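Plate week, or how I spent July moving crockery by remote

So I've been at Drasa a few months now, and people keep asking me what I do all day. Mostly I move a plate! I sit with the controls in my hands, the robot copies what my arms are doing, and we save the whole thing as one demo. Then I put the plate somewhere else and go again. My best day so far was 60 good ones, and my shoulders let me know about it.

Teguh Govindasamy set up the grid on our table, brown paper with blue painter's tape, and I was a bit snobby about it at first (tape? really?). But it makes life so much easier. We pick a cell, start the plate there, do the task, and move on to the next one. Before that I kept putting it in the same comfy spot without noticing, and the robot got great at exactly one spot. 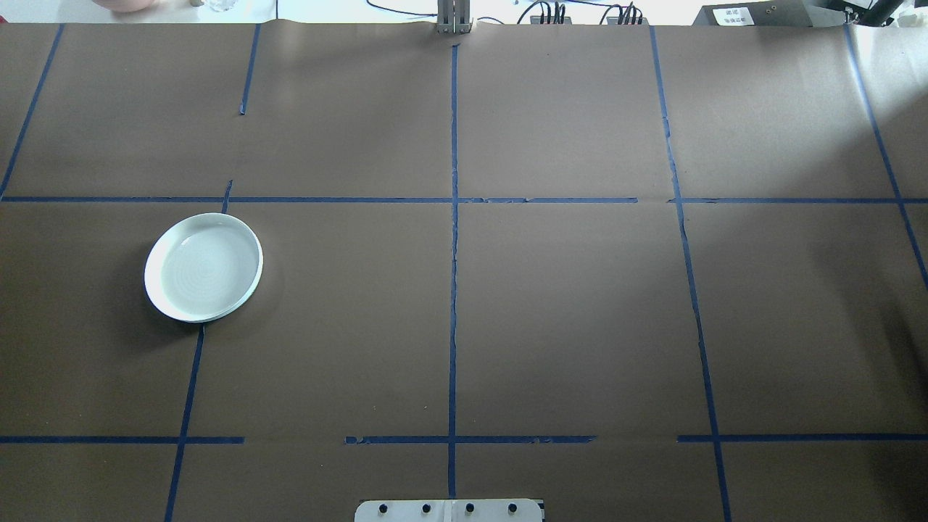 The thing I'm still learning is to slow down. My hands want to rush the grab, and if I come in too fast the plate skids and I have to throw the take out. I tossed 11 before lunch one morning – all my own fault. Teguh's trick is to go for the rim and hold still for a beat before lifting. It feels silly, but my takes look a lot calmer now.

We're at 713 demos for the task we call Dimik, and I'd love to hit a round number before we switch to cups. I've already asked for fresh tape. If you've done this kind of work and have a stretch for sore wrists, please leave it in the comments!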